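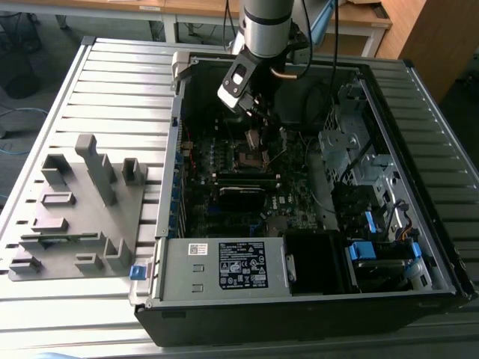

# About Gimau

Hi, I'm Misaki Onishi, and I run Gimau, a small email marketing studio. We write newsletters, welcome emails and the odd "sorry, we sent you the wrong link" note for independent shops, clubs and trade suppliers. If you've got a mailing list you feel a bit guilty about, you're our kind of person!

I started out in the marketing department at Prosport, writing the Thursday product email. It was my first real job and I loved it, even the part where I had to find a new way to say "shin guards" every spring. What bugged me was that we mailed the whole list every time, whether people played soccer or had bought one yoga mat years ago and never come back. I kept asking to split it up. Eventually I went off and did it for other people (with my old boss's blessing, and he still forwards me subject lines he likes).

Gimau opened in April 2019 with a list of 514 subscribers belonging to one client, Tamura, who sell kitchen knives and sharpening stones. I read every single order note on that list before I wrote a word. We ended up with two newsletters, one for restaurant cooks and one for everybody else, and that's still how we like to begin: read first, write later.

## What we do all day

Mostly we write. Callum Dawber looks after the copy with me, Kohei Hayashi builds the templates and checks them on more phones than I knew existed, and Ismael Fontes handles the unglamorous stuff like sender authentication, bounces and old addresses. Ismael will happily delete a third of your list if those people haven't opened anything in ages. It stings for a week, then your open rates start to mean something again.

We take on 12 clients at a time. When a spot comes free we write to the people waiting, in order, and July is usually when things move.

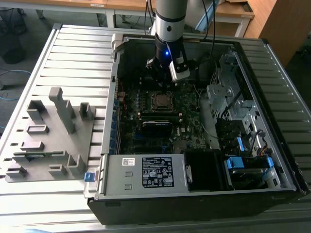

Henryk Dudek: I expected to be told to send more. Gimau cut us from a weekly email to two a month, and I argued about it for a good while. Now customers write back to the newsletter with questions, and I answer them over my morning coffee. I still think the green buttons were better, though.

We went with orange, Henryk, and we're keeping it!

## How we work

You get one call with me, then a written plan you can keep even if you decide to go with somebody else. After that we draft your first five emails together and you mark them up as rudely as you like. No long contracts either, you can leave at the end of any month. Skoltano did exactly that, hired their own writer, and came back to us just for the holiday season, so now we do that every year.

We don't buy lists, and we don't email people who never signed up. We also won't put "Re:" in a subject line to fool anyone into opening it. (Yes, we get asked.)

## Say hello

Send us your last newsletter, even if it's from ages ago and the logo's stretched. I'll read it myself and reply with a few notes, no charge. The form is on our contact page, and I usually get through the inbox on Friday afternoons.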